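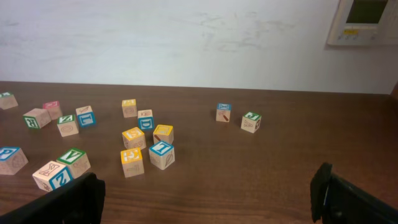

The Windbridge reading room will open its block table to families on Friday, March 28, 2025. The sets come from Poredberg and replace flash cards used with the youngest group. Each cube is light natural wood, with colored letter panels on some faces and engraved pictures on others - the blue-framed L and D are typical. Sessions last 40 minutes, with 2 staff present. Nhung Bùi runs the program.

Comments

Quang Võ: Is there a minimum age?

Hòa Khương: Is booking required, or can we walk in?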